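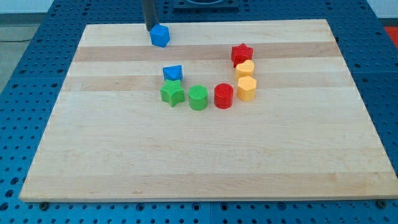
Shape blocks on a striped maple board.

Intro to Film Production
Plorkbridge College, Film and Media
Week 5 handout: Breaking down and scheduling a script

Read before class. Bring your marked-up copy of the Abera script pages. Assignment details are at the end.

1. Where this fits

Last week covered script format and the difference between a reading draft and a shooting draft. This week takes a locked shooting draft and turns it into a plan for the days of shooting. In class we will use Abera, the feature made in and near Willey by Vikine, a small production company that has let the department keep a full set of its paperwork. You will get the breakdown sheets, the first schedule and the final schedule. The first and final schedules look very different, and most of the lecture is about how one became the other.

A locked draft is one in which the scene numbers no longer change. If a scene is added after lock, it takes a letter (scene 41A goes between 41 and 42). If a scene is cut, its number stays in the script with the word OMITTED beside it. Every department files its notes by scene number, and renumbering makes all those notes wrong.

2. Marking the script

Go through the script once without marking anything. On the second pass, draw a line across the page at the end of each scene and measure the scene in eighths of a page. A page is divided into eight parts, each about an inch deep. A scene that takes up half a page is 4/8. A scene that runs a page and a quarter is 1 2/8. Do not reduce the fractions. The smallest length is 1/8, even if the scene is one line long.

On the third pass, mark the elements. An element is anything that somebody has to find, book, build, rent or bring. The usual categories are:

Cast (speaking parts)
Background
Stunts
Vehicles
Animals
Props
Set dressing
Wardrobe
Makeup and hair
Special effects (done on set)
Visual effects (done afterward)
Sound and music needed on set
Special equipment

Use a different color for each category. There is no single color code that everyone follows, so write your key on the first page of the script.

Props and set dressing get confused every year. A prop is handled by an actor. Set dressing is in the room and is not handled. A lamp on a desk is dressing. If a character picks up the lamp, it is a prop, and it stays a prop on the breakdown for every scene in which it appears, including scenes where it only stands on the desk.

Mark what the script implies as well as what it names. "They eat dinner" means food, plates, a person to prepare the food, and enough of it for every take. "She comes in from the storm" means wet wardrobe, which means duplicates. In scene 17 of Abera the script says only that the brother "has clearly been in a fight." On the breakdown that became makeup, a torn shirt in three copies, and a note that the bruise has to be tracked through the scenes that follow in story order.

3. The breakdown sheet

Each scene gets its own sheet. The top of the sheet carries:

Scene number
Interior or exterior
Set name
Location, if known
Day or night
Story day
Length in eighths
One-line synopsis

Keep the synopsis short. "Ruth finds the letter" is enough. Its purpose is to let a reader recognize the scene.

Set and location are different things. The set is the place in the story. The location is the place where you shoot it. In Abera the set called HARBOR OFFICE was shot in two locations, the exterior at the Willey boat yard and the interior in a former insurance office inland. Both sets of sheets say HARBOR OFFICE in the set line. The location line tells the driver where to go.

Story day is the day in the story's own calendar, counted from the first scene. Wardrobe and makeup depend on it. If the script leaves it unclear, ask the writer or director before you guess, and write the answer on the sheet.

Be consistent with names. If one sheet says KITCHEN and another says RUTH'S KITCHEN, scheduling software will treat them as separate sets and will not group them. Vikine's first breakdown had the same stairwell under two names, and the error put it on the schedule twice.

4. From sheets to strips

Each breakdown sheet becomes a strip, which used to be a narrow piece of colored cardboard on a folding board and is now a line on a screen. The strip shows the scene number, set, day or night, length and cast numbers. Common colors are white for day interior, yellow for day exterior, blue for night interior and green for night exterior. You may see other versions. Cast members are numbered, usually with the lead as 1, and keep the same number on every document.

Scheduling is sorting the strips into days. Work in this order.

Location first. Moving a company takes hours, and time in a truck is time not shooting. Group everything at one location together wherever possible, even when the scenes come from opposite ends of the story.

Cast next. Look for actors with limited dates. On Abera the actor playing the harbor master was available for the first week only, which fixed all of that character's scenes before any other choice was made. Also look at the gap between an actor's first and last working days. Depending on the contract, you may be paying for days on which the actor does not work.

Then day and night. Crews need a minimum rest period between wrap and the next call. If you wrap at 4 a.m. you cannot call the same people at 8 a.m. Group night work together, preferably at the end of a week, so the days off can absorb the change in hours.

Then exteriors. Schedule them early and keep an interior ready as a cover set in case of bad weather. If all the exteriors are left to the last week, there is nowhere to move them. The cover set must be available, dressed, and use actors who are already called or can be called quickly.

Then everything else: child actors and their limited hours, animals, stunts, scenes in which a set is damaged (shoot the undamaged version first), big crowd scenes, and scenes that are hard on the performers. Many directors ask that an intimate or very emotional scene not be placed on day one.

5. How much fits in a day

Page count is the usual measure and it is a rough one. Two people talking at a table for three pages may take half a day. A line that reads "The boats burn" is 1/8 and may take two nights. When you estimate, read the scene and think about setups. A setup is each new position of camera and lights.

The finished cut of Abera contains 913 shots. The camera reports list over 800 setups. These figures should not be compared directly. A single setup may supply many shots in the cut, as when a conversation moves back and forth between two angles, and some setups supply none. For scheduling, the setup is what uses up the day. The cut matters to the editor.

Things that slow a day down:

A company move
Rain, wind or falling snow, real or made
More than a few background performers
Water work of any kind
Rigging the camera to a vehicle
Long makeup
Resetting broken or spilled items between takes
Aircraft and traffic noise, if you need clean dialogue

Add time for meals. New schedulers often forget them.

6. Case: the Abera ferry scenes

Look at the first schedule, page 2. The ferry scenes are spread over separate days because the scheduler sorted by cast before location. On paper this saved on actor fees. It also meant loading the equipment onto the ferry again each time, and the ferry operator charged by the day whether the boat was used for an hour or for ten.

In the final schedule all the ferry work is together. One supporting actor is held for longer than before. The sunrise shot opens the block and the night crossing closes it, with a rest day in between. The dialogue in the passenger cabin is listed as cover, since the cabin could be shot while the boat was tied up.

Questions to think about before class:

What did the new order cost, and which department paid for it?
Scene 63 was moved to the office interior and rewritten to match. What information was lost from the story, if any?
Where is the weakest day in the final schedule, and what would you move?

7. Common mistakes in past student work

Leaving out phones. If a character answers a call on screen, the phone is a prop, and someone has to decide whether the screen is seen.
Listing a visual effect with no note on what has to be shot on set for it.
Marking DAY for a scene at dusk. Write DUSK and allow for the short window of usable light.
Scheduling the first day too full. The crew has not worked together yet.
Forgetting one side of a phone call. Both ends need to be shot, often at different locations and on different days.

8. Assignment

Break down the five scenes marked on your script pages and build a schedule for them. Hand in:

One breakdown sheet per scene
A strip order with day breaks and page totals for each day
A written explanation of your order, 800 words maximum

Name your cover set in the explanation. Typed sheets preferred. Handwritten sheets are accepted if they can be read. Submit at the start of class in September's final week. The blank breakdown form is in the course folder, and spare paper copies are in the tray outside the equipment room.

Next week: call sheets and the daily production report.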